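Does Light-Colored Paving Cool a Public Square? A Skeptical Look at the Drodham Claim

Final project report, Urban Environments
Yu-na Kwon, Lai-ching Chou, Yao-tsung Ng
Course instructor: Wilma Paterson

1. Why we picked this

Our group started with a claim that gets repeated in a lot of city planning material: if you replace dark paving with light paving, people will be cooler. The version we were given in class came from a short brochure on the town of Drodham, which repaved its market square in pale concrete and then said the square was "noticeably more comfortable" in summer. The brochure has no table in it and no method. It has a quote from a shop owner.

Two of us thought the claim was probably true and one of us (Yao-tsung) thought it was probably nonsense. By the end all three of us had moved, and none of us moved all the way.

2. What the claim is really made of

There are at least two separate claims hiding in the brochure. The first is that light paving has a cooler surface than dark paving. This is physics and we did not expect to argue with it. A lighter surface reflects more sunlight and takes in less.

The second is that a person standing on that surface feels cooler. Those are different things, and the brochure slides from one to the other in a single sentence. Sunlight that bounces off the ground has to go somewhere, and some of it goes into whoever is standing there. Air temperature at head height also depends on wind, shade and what the buildings are doing. You could lower the surface temperature by a lot and have a person on it feel nothing, or feel worse.

We also wondered about age. A new pale surface is at its brightest on the day it opens. Then it gets dirty, stained, patched and worn. The photos in brochures are always of the new one.

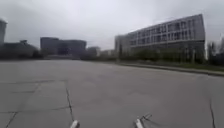
Large open areas make the question harder, because there is no shade to compare against and the wind does what it likes. Most of the numbers we found in the reading came from small test panels, the kind you can put on a roof. We don't think a panel on a roof tells you much about a public square, and two of the three papers we read admit this near the end, after several pages of acting as if it does.

3. What we did

We compared two sites. Istetti Court is a paved court with an old pale concrete surface. Skodel Lot is a dark asphalt parking area a short walk away. We measured surface temperature with a hand-held infrared thermometer and air temperature at chest height with a shaded probe. Readings were taken in September between 11 a.m. and 3 p.m. over 18 visits. After throwing out bad readings we had 473 usable pairs, each pair being one surface reading and one air reading at the same spot.

We also did a short survey. We asked people crossing either site how hot they felt on a five-point scale. We got 33 answers, which is fewer than we wanted. People in a parking lot do not like being walked up to with a clipboard.

Ching-wen Lai from the geography lab lent us the thermometer and checked it against hers before we began. She also warned us that infrared readings can be off if the surface setting is wrong. We used one setting for both sites, and we now think that was a mistake (see section 6).

4. Results

Surface temperature: the pale concrete was cooler than the asphalt on every sunny visit. On cloudy visits the gap got small and on two visits we could not find one at all. This part of the claim holds up.

Air temperature at chest height: we found a small difference in favor of the concrete, but it was smaller than the difference between one end of Istetti Court and the other end of Istetti Court. If your effect is smaller than the distance you could walk while reading your notes, you should be careful what you say about it.

How people felt: there was no pattern. People on the concrete said they felt a bit hotter on average, but with 33 answers we would not bet lunch on it. Several people on the concrete mentioned glare without being asked. The survey had no question on glare, and it should have.

5. What we think it means

Light paving makes for a cooler surface in sun. We see no good reason to doubt that. Whether it makes a cooler place to be is a different matter, and our data does not support the brochure.

We are also doubtful about cost claims. The Drodham brochure says the repaving covered 3,551 square meters. It does not say what else was done at the same time. Lai-ching wrote to the town office and got a reply saying that the project had also put in trees and a row of awnings. So the square that felt "noticeably more comfortable" was a square with new shade in it. Maybe the paving helped. With both changes made at once there is no way to pull them apart, and the brochure doesn't try.

Yao-tsung would like it recorded that he raised the shade question in the first meeting.

6. Problems with our own work

We should be as hard on ourselves as on the brochure.

– One thermometer setting for two different materials. This could have made the surface gap look larger or smaller than it is.
– Two sites is not a sample. Skodel Lot has parked cars on it and Istetti Court has none, and cars give off heat.
– September is late. The claim is about summer.
– No night readings. A surface that stores heat all day lets it out later, and that may be where paving matters most.
– We never measured wind. We wrote "breezy" or "still" in the notebook, and three people have three ideas of breezy.

7. If someone takes this up next year

Start in June. Borrow a wind meter. Ask about glare. Take readings after sunset, even though the buses are bad by then. The Wu building has roof access on request, and a shaded probe left up there would give a steady background reading for the whole period – we only learned this in the last week.

The raw readings are in the shared course folder, with the bad ones left in and marked.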